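Looking after old clocks at home: what I've picked up so far
2021-01-08

I've got far too many clocks. It started with my nan's mantel clock, a heavy thing with Plornwood on the dial, and then people heard I liked them and kept handing me theirs. Most arrive not going, and most of those don't have much wrong with them, so I thought I'd write down the things I do at the kitchen table before I even think about paying someone.

Get it level first. I can't tell you how many "broken" pendulum clocks have come good on me with a bit of folded card under one foot. Put your ear close and listen. You want an even tick... tock... tick... tock, and if it's galloping along like a lame horse then tip one side up a touch until it evens out. If your shelf isn't flat, blame the shelf!

Wind it properly. You can't really overwind a healthy spring clock, whatever your uncle reckons. Wind until it stops and then leave off. Let the key back gently against the click each half turn, don't let it fly out of your fingers (I did that once and had a purple thumbnail all through August). For an 8 day clock I pick one morning a week and stick to it. I do mine while the kettle boils.

If the clock loses time, the bob wants to go up. If it gains, the bob goes down. On most of mine there's a little nut underneath, and one full turn is plenty to start with. Then wait a whole day. The temptation is to fiddle every hour and you'll just chase your tail, so I write the change on a scrap of paper and leave it in the case.

Please don't spray anything in there. I know the can is right there in the shed. It feels marvellous for a week, and then it gathers dust and turns into brown toffee in the pivot holes. Proper clock oil comes in a tiny bottle, and mine (Jusenel, the pale one) has lasted me years. You put it on with a bit of wire, one speck per pivot, and none at all on the wheel teeth. My neighbour Junhao Jin oiled every tooth on a lovely old kitchen clock and we spent 2 evenings getting it all off again with cotton buds and a toothpick.

For dust, a soft paintbrush with the bristles trimmed short. Brush it out towards you, away from the works, and have a lamp off to one side so you can see what you're lifting. I keep an old muffin tray for screws, one cup for each stage, and I work around it clockwise. Take a photo before you undo anything, too. I've got 30 on my phone of the back of one Festadholm wall clock and I was grateful for every single one.

One warning while I'm at it. Don't separate the plates with any power left in the spring. If you don't know how to let it down safely, stop there and take it to someone who does. A mainspring can do real harm to your hand.

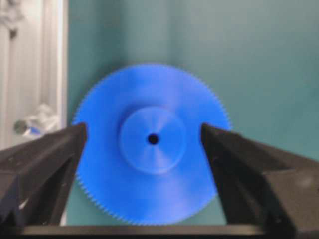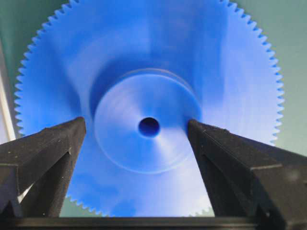 Blue plastic gear, with fine teeth right around the rim.

Battery clocks deserve a mention as well, seeing as everybody has one over the stove. Change the battery before it dies if you can, as a leaky one will eat the contacts. If there's already crusty white stuff on them, a cotton bud with a drop of white vinegar gets most of it, then wipe with a bit of clean water and dry it well. If the second hand is twitching on the spot, try a fresh battery first, then check the hands aren't rubbing each other. A gentle press with a fingertip is normally enough to part them.

And if the movement really has had it, a new quartz one is cheap. Mine cost less than 20 dollars and took me one cup of tea to fit. Measure the thickness of the dial where the shaft comes through before you order, and keep the old hands, they're nearly always nicer than the ones in the packet. Yuxi Yuan from down the road has asked me to do hers next, so I'll add a bit on chimes once I've had a go at that one.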